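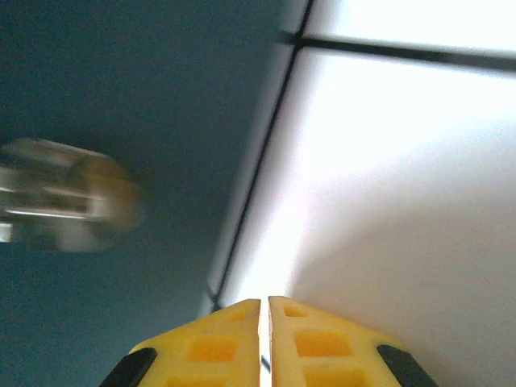

Unit 7: Colour and Translucency in Moulded Plastics

Students are reminded that the perceived colour of a translucent material depends upon its thickness as well as its pigment. Light entering a tinted body is absorbed along its path, and the colour that emerges varies with the length of that path. The yellow fingers in the photograph show the effect, their recesses appearing a more saturated orange than the surrounding plastic. Surface finish and the direction of the light must also be recorded.

Readings for the February tutorial are Uchida, chapter 2, and the Pirthorpe laboratory notes. Written responses of no more than 10 lines are to be submitted to Dr. Fernandes before the tutorial.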